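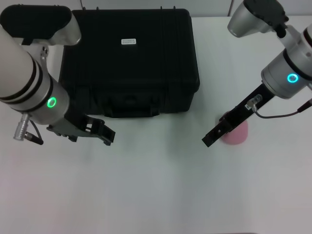

A black hard-shell case on a white table. Illustration for "Item 46".

Item 46

Short fiction, 20/07/2026

To: The Registrar, Zamudio Regional Archive
From: Ngan-ling Kong, Assessor of Deposits
Subject: Request to close the Josik deposit

1. Background

The Registrar has asked for a written account of the Josik deposit and for a recommendation on whether the file may now be closed. I have prepared the account in the usual form. Where I have departed from the usual form, I ask for the Registrar's patience.

The Josik deposit came to the Archive in December under the will of the late owner of the Josik ferry, which carried passengers between Estano and the north shore until the bridge was opened. The will directed that "everything in the ticket office" be given to the Archive. The executor took this wording at its plain meaning. We received the ledgers and timetables we had hoped for, and we also received a kettle, a tide clock, three umbrellas and a coat.

The deposit was divided into 100 items. Ninety-nine of these have been assessed, and their treatment is set out in the schedule. The present memorandum concerns the remaining one.

2. Description of the item

Item 46 is a carrying case, locked, with no key supplied. When tilted, it makes a small sound, which my colleague Ka-ming Sin has recorded as "paper, or possibly leaves". I would have written "paper" only. Both views are preserved in the file.

The executor had no knowledge of the case. The ferry's last deckhand, when reached by telephone, said that it had always been under the counter and that passengers had sometimes rested their feet on it.

3. Policy

Under section 6 of the Deposits Policy, a locked container may be opened by the Assessor where there is reason to believe that its contents are at risk, or where its ownership is settled. Neither condition had been met. The ledgers show that the ticket office also held lost property, and a thing left behind on a ferry does not become the property of the ferry merely by staying there. I therefore gave notice in the Estano paper and at the landing, inviting any person with an interest in the case to write to this office.

4. Replies received

The notice produced 46 letters, a coincidence that Mr Sin felt should be noted and that I have now noted.

Most of the writers did not claim the case. They wished to tell us what was in it. A retired schoolteacher at Eltument believed that it held the programs for a concert that had been called off because of fog. A man who had crossed each morning for his work at the cannery was certain that it held his letter of resignation, which he had written on the boat and then thought better of. Two sisters, writing separately and in some heat, each said that it held the deed to their grandmother's orchard and that the other should on no account be told.

One writer enclosed a return ticket with the outward half used. She had gone across to be married and had come home by the bridge. She asked only whether the unused half could be put with the case, as she had never known where to send it.

I wrote to every correspondent to ask for proof of ownership. No proof was offered. Several wrote again at greater length. The cannery man withdrew his claim, then renewed it, then sent us a colour photograph of the ferry with its lamps lit, and asked for nothing further.

5. Conduct of the Assessor

I am required to disclose any personal interest in a deposit. I did not do so in December, and I do so now.

My father took the Josik ferry on the last evening of its service. I was nine and stood with him at the rail. He had a notebook in which he wrote down the names of birds, and when we came to our front door he did not have it. He said that it would turn up. We did not go back to ask, as the office had closed and he was not a man who troubled people over small things. I have worked in the office next to Item 46 for seven months, and on several evenings I stayed after the building had been locked. I did not open the case. On one occasion I lifted it from its shelf and tilted it, and I listened for rather longer than an assessment requires.

Mr Sin was aware of this. He had left his scarf behind and came back for it. He stood in the doorway for a time – I did not see him until he spoke – and asked whether I had reached a view. I said that it was paper. He said that he would be content to amend his entry, and I asked him to leave it as it stood.

6. Recommendation

Ownership of Item 46 cannot be settled on the present evidence. The contents are not known to be at risk. I recommend that the case be retained unopened, that the letters be catalogued with it as a single series, and that the half ticket be accepted as an addition to the deposit and placed in an envelope beside it.

I further recommend that the file be assigned to another officer. Mr Sin has said that he is willing.

Should the Registrar decide at some later date that the case may be opened, I ask to be told of the decision beforehand. I do not ask to be present. The notebook, if there is one, has a green cover, and the first entry is a heron.

N. Kong
Assessor of Deposits

Noted by the Registrar: Recommendations accepted, except as to the change of officer. Ms Kong to keep the file.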